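양고기 커리 글에 달린 질문이 너무 쌓여서 한곳에 모아 봤어요. 댓글로 하나하나 답하다 보니 같은 말을 자꾸 하게 되더라고요 ㅎㅎ 레시피 본문은 그대로 두고 여기만 가끔 손볼게요. (마지막으로 고친 날: 2020/6/21)

# Iltness 부엌의 양고기 커리, 자주 받는 질문

## 고기 이야기

### 어느 부위를 사야 하나요?

저는 어깨살을 씁니다. 뼈 없는 걸로 900g이요. 힘줄이랑 기름이 적당히 섞여 있어서 오래 끓여도 퍽퍽해지지 않고, 국물에 맛이 진하게 우러나요. 다리살로도 몇 번 해 봤는데 맛은 괜찮지만 결이 좀 뻣뻣하고, 다음 날 데우면 그 차이가 더 났어요. 갈비 쪽은 제발 커리에 넣지 마시고 소금만 뿌려서 구워 드세요, 아까워요!

저는 동네 정육점 Ovine에서 삽니다. 어깨살은 늘 내놓는 게 아니라서 전화로 미리 말해 두고 가요. 썰어 달라고 하면 보통 국거리 크기로 작게 썰어 주시는데, 저는 그냥 덩어리로 받아 와서 집에서 썰어요. 호두 두 개 붙여 놓은 정도? 썰어 놓고 보면 이게 맞나 싶게 큼직한데 끓이면 확 줄어들어요.

### 냉동 양고기도 되나요?

돼요. 대신 전날 밤에 냉장실로 옮겨 놓으세요. 급하다고 전자레인지 해동을 돌렸다가 가장자리만 회색으로 익어 버린 적이 있어서 저는 이제 안 합니다. 녹으면서 나온 핏물은 버리고 키친타월로 꾹꾹 눌러 닦아 주세요. 이걸 대충 하면 냄비에서 고기가 구워지는 게 아니라 삶아져요.

### 양 냄새가 무서워요. 우유에 담가야 할까요?

저희 엄마도 똑같이 물어보셨어요. 저는 안 담가요. 대신 겉에 붙은 하얗고 딱딱한 기름을 부지런히 떼어 냅니다. 누린내는 그쪽에서 많이 나거든요. 그러고 나서 플레인 요거트에 다진 생강, 마늘, 소금을 섞어 버무려 두고 두 시간쯤 잊어버리세요. 그래도 걱정되면 하룻밤 재워도 괜찮은데, 이틀을 넘기니까 겉이 좀 푸석해졌어요.

### 소고기나 닭으로 바꿔도 되나요?

소고기는 사태가 잘 맞고 끓이는 시간은 비슷하게 가면 됩니다. 닭은... 되긴 되는데 그러면 다른 요리예요. 향신료를 절반 정도로 줄이고 다리살을 쓰시고, 오래 끓이지 마세요. 닭 커리 글은 따로 쓸 거예요. 쓴다고 한 지 꽤 됐지만 진짜 쓸 거예요.

## 향신료 이야기

### 통향신료를 꼭 써야 하나요? 가루로는 안 돼요?

가루만 써도 맛있어요. 근데 통으로 된 걸 마른 팬에 볶을 때 올라오는 그 냄새가요, 저는 이 요리를 하는 이유의 절반이 그거라서 포기를 못 하겠어요. 고수 씨, 커민, 카다멈, 계피 한 조각, 정향 몇 알이면 충분하고, 약불에서 팬을 흔들면서 볶다가 냄새가 확 올라오면 바로 접시에 쏟으세요. 팬에 그대로 두면 남은 열에 타 버려요. 커민이 타면 쓴맛이 나는데 이건 뭘 넣어도 안 가려지더라고요. 설탕도 넣어 봤고 꿀도 넣어 봤어요. 결국 다 버렸습니다.

### 어디서 사세요?

Jayawardena라는 작은 향신료 가게에서 삽니다. 간판이 잘 안 보여서 저도 처음엔 두 번이나 지나쳤어요. 마트 병제품이랑 비교하면 봉지 묶음이 훨씬 큰데, 저는 거기서 제일 작은 봉지로만 사요. 예전에 욕심내서 고수 씨를 큰 걸로 샀다가 11월에 산 걸 다음 여름까지 먹었거든요. 끝에 가서는 향이 거의 톱밥이었어요.

### 많이 맵나요? 아이랑 같이 먹을 수 있을까요?

본문대로 하면 신라면보다는 덜 매운데 아이들한테는 매울 거예요. 고춧가루를 빼고 파프리카 가루로 바꾸면 색은 비슷하게 나고 매운맛은 없어져요. 어른들 매운맛은 나중에 그릇에서 맞추면 됩니다. 청양고추를 기름에 살짝 볶아서 종지에 따로 내면 다들 알아서 얹어 먹어요. 저희 집은 늘 이렇게 합니다.

### 베르베레를 넣어도 된다는 말을 봤는데 그게 뭐예요?

에티오피아 쪽에서 쓰는 매콤한 향신료 믹스예요. 같이 요리 모임을 하던 Tsegereda Gebremichael 님이 한 봉지 나눠 주셔서 고춧가루 자리에 넣어 봤는데 너무너무 맛있었어요! 색이 훨씬 짙어지고 끝맛이 묵직해져요. 그분은 양파를 기름 없이 먼저 오래 볶으라고 하셨고, 저도 베르베레를 넣는 날은 그렇게 합니다. 매운 정도가 봉지마다 다르니까 처음엔 작은 숟가락 하나만 넣고 맛을 보세요.

## 끓이는 이야기

### 양파는 얼마나 볶아요? 갈색이 안 나와요

이 질문이 제일 많았어요. 양파만 가지고 댓글이 19개 달렸더라고요. 답은 좀 싱거운데, 더 볶으세요. 다들 너무 일찍 멈춰요. 투명해진 건 시작도 안 한 거고, 노릇해졌을 때도 한참 더 가야 해요. 바닥에 눌어붙으면 물을 한 숟갈 넣고 긁어 가면서, 잼처럼 뭉개지고 진한 갈색이 날 때까지요. 저는 이때 라디오를 틀어 놓습니다. 불을 확 올려서 시간을 줄이려는 분들 계시죠? 저도 해 봤어요. 가장자리만 까맣게 타고 속은 하얀 양파가 됩니다.

### 압력솥으로 해도 돼요?

네, 됩니다. 양파랑 향신료 볶는 데까지는 뚜껑을 열고 똑같이 하시고, 고기를 넣은 다음부터 압력으로 가세요. 물은 본문보다 적게 잡는 게 좋아요. 김이 안 빠져나가니까 그대로 넣으면 국이 돼 버려요. 압력이 다 빠진 뒤에 뚜껑을 열고 조금 졸이면 농도가 맞아요. 솥마다 시간이 너무 달라서 몇 분이라고 못 박지는 못하겠어요, 갖고 계신 솥 설명서의 양고기나 사태 항목을 봐 주세요.

### 냄비는 뭘 쓰세요?

Jekora 무쇠 냄비요. 선물 받은 거라 가격은 모르겠고, 뚜껑 손잡이에 금이 가서 철물점에서 나사형으로 바꿔 달았습니다. 꼭 이게 아니어도 바닥이 두꺼우면 다 괜찮아요. 얇은 냄비밖에 없으면 불을 더 줄이고 자주 저어 주세요.

### 고기가 질겨요. 뭐가 잘못된 걸까요?

십중팔구 덜 끓인 거예요. 어깨살은 중간에 한 번 꼭 질겨지는 구간이 있는데, 거기서 맛을 보고 “망했다” 하고 불을 끄시면 진짜로 망해요. 조금만 더 버티세요. 저는 약불에서 2시간을 잡고, 온도계가 있으면 고기 속이 85도를 넘긴 다음부터 젓가락으로 찔러 봅니다. 그 온도에 닿았다고 바로 끝나는 건 아니고, 힘을 안 줬는데 쑥 들어가면 그때가 다 된 거예요. 펄펄 끓이는 것도 안 좋아요. 표면에 거품이 하나씩 게으르게 올라오는 정도면 딱 좋습니다.

### 요거트가 몽글몽글 분리됐어요

먹어도 돼요, 보기에만 좀 그래요. 냉장고에서 막 꺼낸 요거트를 뜨거운 냄비에 한꺼번에 부으면 잘 그래요. 미리 꺼내서 찬기를 빼고, 불을 낮춘 다음 한 숟갈씩 넣으면서 저어 보세요. 저지방보다는 일반 요거트가 덜 갈라져요. 저는 급하면 그냥 갈라진 채로 먹습니다.

## 남은 커리와 도시락

### 얼마나 보관할 수 있어요?

냉장으로는 사흘 안에 드시고, 그 이상 둘 거면 한 김 식혀서 바로 얼리세요. 감자를 넣으셨다면 감자는 건져서 먼저 드시는 게 좋아요. 얼렸다 녹인 감자는 식감이 스펀지 같아요. 커리는 다음 날이 더 맛있다는 말, 저도 찬성이에요. 손님 오시는 날엔 아예 전날 끓여 둡니다.

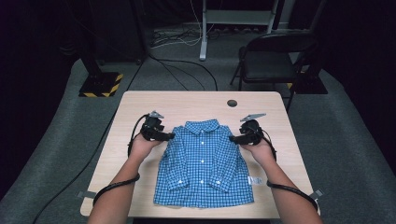

### 로티에 싸서 도시락으로 가져가도 되나요? 자꾸 터져요

로티랩은 속을 어떻게 준비하느냐가 거의 전부예요. 국물이 흥건한 커리를 그대로 올리면 무슨 수를 써도 새니까, 작은 팬에 덜어서 주걱 자국이 남을 때까지 졸인 다음 완전히 식혀서 쓰세요. 속은 로티 가운데에 길쭉하게 놓고 아래쪽은 조금 비워 둡니다. 그다음 접는 모양은 사진 속 체크 셔츠의 소매를 보시면 돼요. 왼쪽을 비스듬히 아래로, 안쪽으로 접어 오고 오른쪽도 똑같이 마주 접어서, 양 끝이 가운데 아래쪽에서 만나게 하는 거예요. 그러고 나서 아래를 위로 한 번 올려 접고 종이호일로 꽉 감으면 돼요. 로티가 차가우면 접을 때 갈라지니까 마른 팬에 앞뒤로 잠깐만 데우고 시작하세요.

### 로티 대신 또띠아도 괜찮아요?

괜찮아요! 저도 반죽하기 싫은 날은 그냥 또띠아 씁니다. 큰 걸로 사세요. 작은 건 욕심만큼 속이 안 들어가요. 난은 두꺼워서 접기보다는 찢어서 찍어 먹는 쪽이 나아요.

### 밥은 어떤 쌀이 어울려요?

바스마티가 있으면 바스마티, 없으면 집에 있는 쌀이요. 저는 솔직히 찬밥에 뜨거운 커리 부어 먹는 걸 제일 좋아해요. 바스마티를 하실 거면 물에 불렸다가 넉넉한 물에 파스타처럼 삶아서 체에 밭치는 방법이 편해요. 물 양 맞추느라 고민 안 해도 되고 알알이 잘 떨어집니다.

### 곁들임은 뭐가 좋아요?

오이를 강판에 갈아서 꼭 짠 다음 요거트랑 소금에 섞은 거, 이거 하나면 돼요. 적양파를 얇게 썰어서 레몬즙에 절여도 좋고요. 깍두기도 맞아요. 진짜예요, 한번 같이 드셔 보세요. 저희 집에선 오이 요거트보다 깍두기가 먼저 없어져요.

### 레시피를 두 배로 늘려도 되나요?

고기랑 양파는 두 배로 하셔도 되는데 소금, 정향, 계피는 두 배까지 안 가도 돼요. 한 배 반만 넣고 끝에 가서 맛을 보세요. 고기는 꼭 여러 번 나눠서 구우시고요. 한 번에 다 넣으면 냄비에 물이 흥건해지고 색이 안 나요. 물도 처음부터 두 배로 붓지 말고 고기가 겨우 잠길 만큼만 잡으세요. 모자라면 뜨거운 물을 중간에 더 부으면 됩니다.

### 여기 없는 질문은 어디에 남기나요?

레시피 본문 아래 댓글에 남겨 주세요. 어떤 냄비를 썼는지, 고기는 어느 부위였는지 같이 적어 주시면 답하기가 훨씬 쉬워요. 저녁 준비 시간엔 저도 불 앞에 있어서 답이 좀 늦어요!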